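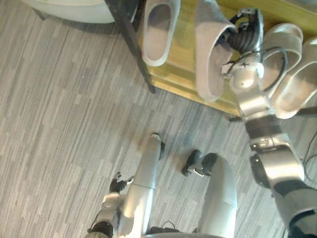

October, 9:14 pm
posted by larach_lurker

Ok carpet people, I need opinions on tile direction before I order for the upstairs hall. I've got 30 square yards to cover and my spouse wants every tile facing the same way. I like them mixed up, like the gray streaky ones by the shoe shelf, where you get lighter and darker panels. Too busy for a hallway?

golestani90
Not too busy! We did ours like that in the Darkdale house and it hides crumbs like you wouldn't believe.

tufted_tom
Gotta disagree. Quarter turn looks like an office to me. Run them all one way and it reads as a real carpet. Also buy extra, I ran short by 4 tiles and the new batch didn't match.

larach_lurker
Ugh, the office thing is exactly what my spouse said. Brasora quoted me $833 with pad, is that nuts? 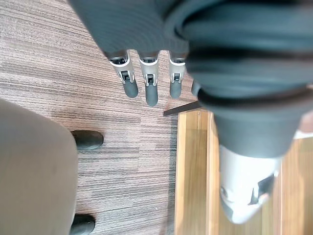 Dark gray fabric, close up

golestani90
You don't need pad under tiles!! Ask them to requote.

tufted_tom
Depends on the subfloor. Mine's nearly 90 years old and I was glad to have it.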